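Chapter 6
Learning Grasps from Hand-Held Demonstrations

What this chapter covers

6.1 Why the gripper leaves the arm
6.2 What gets recorded
6.3 Soft packages
6.4 Thin rigid parts
6.5 Cutting and labeling episodes
6.6 A worked result: the Brilemton set
Terms to know
Before you go on

You should already be comfortable with coordinate frames (Chapter 2) and with the basic idea of training a policy from examples (Chapter 5). No new math is needed until Section 6.5 of the main text, and even there it is mostly bookkeeping.

6.1 Why the gripper leaves the arm

In Chapter 5 every demonstration was collected by teleoperation. A person moved a leader device, the robot arm followed, and the joint angles and camera images were saved together. The method works, and its data has one great advantage: whatever the arm did during the demonstration, the arm can do again.

It is also slow. An operator who can pack a lunch in under a minute by hand may need several minutes to do it through an arm, and will do it stiffly. People stop making the small corrections they make without thinking. They avoid tilting things. They pick up a bag by the easiest corner and leave it at that.

The method in this chapter takes the gripper off the arm and puts it in the operator's hand. A camera is fixed to the gripper so that it always sees the fingers and whatever lies between and beyond them. The operator works at a table at close to normal speed. Later, the path of the gripper is recovered from the recording, and a policy is trained to predict the next stretch of that path from the current image. At run time an identical gripper with an identical camera is bolted to an arm, and the policy sees nearly the same kind of view it saw in training.

The trade is easy to state. We gain speed and variety, and we lose the guarantee that every motion is one the arm can make. Much of the work described in this chapter goes into managing that loss.

6.2 What gets recorded

Each episode holds three streams. The first is video from the gripper camera. The second is the opening width of the fingers. The third, the pose of the gripper over time, is computed afterward from the video and the motion sensor, and is only as good as those two sources.

Two-handed work needs two grippers, and so two sets of streams. These have to share a clock. If one stream runs even a few frames behind the other, a handover will be learned as a drop. Section 6.5 shows how to check for this using any moment when both grippers are in view of each other.

The finger geometry must be written down along with the data. Pad length, pad surface and the largest opening all affect which grasps are possible. A set collected with one pair of fingers should not be mixed with a set from another pair unless the difference is recorded and the model is told about it. Students tend to skip this step the first time. The usual symptom is a policy that closes a little too early on everything.

6.3 Soft packages

A snack bag is a harder object than it looks. It has no fixed shape. Its printed surface wrinkles when squeezed, so the same bag looks different before and after contact, and the plastic throws bright glare that moves whenever the bag or the camera moves. A bag lifted by its lower part can also stand well above the fingers and cover much of the camera's view.
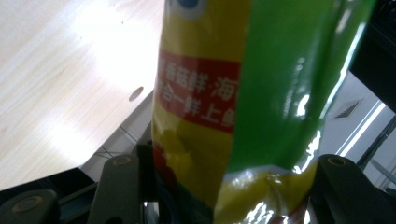
6.4 Thin rigid parts

Lids, trays and cards call for a different grasp. A soft package gives way and fills the space between the fingers. A lid does not, and the contact is a narrow strip along one edge. A small error in gripper angle that would make no difference on a bag will turn a lid in the fingers or push it away along the table.

A lid lying flat presents a further problem, as there may be no edge that a pair of upright fingers can reach. The operator then has three common choices: slide the lid until it hangs over the edge of the table, tip it up against some other object, or raise one side with a second gripper. All three are good demonstrations. They should be labeled as separate strategies, for reasons taken up in Section 6.5.

Once the lid is held by its edge, the camera mostly sees its face.

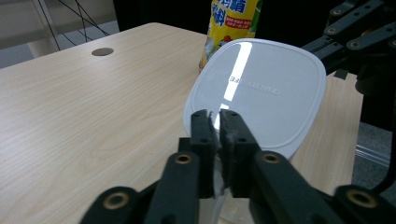

The view past a held part matters a great deal to the policy, which must decide where to go next with part of the workspace hidden. Two remedies are in general use. One is to give the model a short history of images, so that an object seen a moment ago still counts. The other is to add a second camera with its own line of sight. The first costs memory and training time. The second costs calibration, and it makes the hand-held device clumsier if the camera rides on it.

Raised or printed lettering deserves a note. A part that carries text on one face gives the model an easy cue to which way it is turned, and the model will use it. If every lid in the training set has the same words in the same place, expect trouble with a blank one. The same goes for food packaging – a policy trained on a few brightly colored bags may have learned the colors and very little about bags.

6.5 Cutting and labeling episodes

A recording session produces long stretches of video, and a policy is trained on short episodes. Someone, or some program, must decide where each episode begins and ends. In this book an episode starts when the fingers first move toward the target object and ends when they have opened and withdrawn from it.

Each episode then gets a label for the object class, one for the strategy, and one for the outcome. Failed grasps are kept. They are marked and left out of the first round of training, but they are needed later when we train a model to judge whether a grasp is holding.

Strategy labels are there to prevent averaging. If half the episodes slide the lid left and half slide it right, a simple regression model may learn to do neither. Some of the models in Chapter 7 can represent both choices without being told about them. The ones used here can't, and so they get the label.

6.6 A worked result: the Brilemton set

The rest of the chapter follows one data set from the table to the arm. It was collected under Ilse Jacobs for the Brilemton project, using a mix of food packages and kitchen containers, and was frozen on 28 November 2022. Prasetyo Siregar wrote the pose recovery code, and his notes on where it fails are the basis of Exercises 6.9 through 6.12.

The frozen set has 1,287 episodes. The object classes were split by item, so that no bag or container used in training appears in the test. This is stricter than splitting by episode and gives lower scores. It is also the only split that says anything about new objects.

The test used two tasks, moving a soft package and lifting a thin part by its edge, with 44 trials of each. On soft packages the policy succeeded in 41 trials. On thin parts it succeeded in 40. The two numbers are close enough that you should not rank the tasks by them, but the failures were of different kinds. With the packages, the fingers closed on a fold of plastic and the bag slid out during the lift. With the thin parts, the gripper arrived at the wrong angle and never got the edge between the pads at all.

Keep that difference in mind as you read. A slip during the lift can sometimes be fixed by closing harder or grasping lower. A bad approach angle goes back to the pose data, and no change at the fingers will cure it. A second round of collection in December added more approaches from low angles, and Section 6.7 of the main text compares the policies trained before and after it.

Terms to know

Episode: one attempt at one task, from first approach to withdrawal.
Gripper pose: the position and orientation of the gripper at a given time.
Occlusion: the blocking of part of a camera's view by an object nearer to it.
Split by item: a division of data in which no physical object appears on both sides.
Strategy label: a tag recording which of several workable methods the operator used.

Before you go on

1. List the three streams recorded in an episode, and say which of them is computed after the session.
2. A policy trained with long finger pads is moved to a gripper with short ones. Describe one error you would expect with a soft package and one with a lid.
3. Take any lid from your kitchen and pick it up from a flat table using only a thumb and one finger, held straight. Write down each move you made, then divide your list into episodes using the rule in Section 6.5.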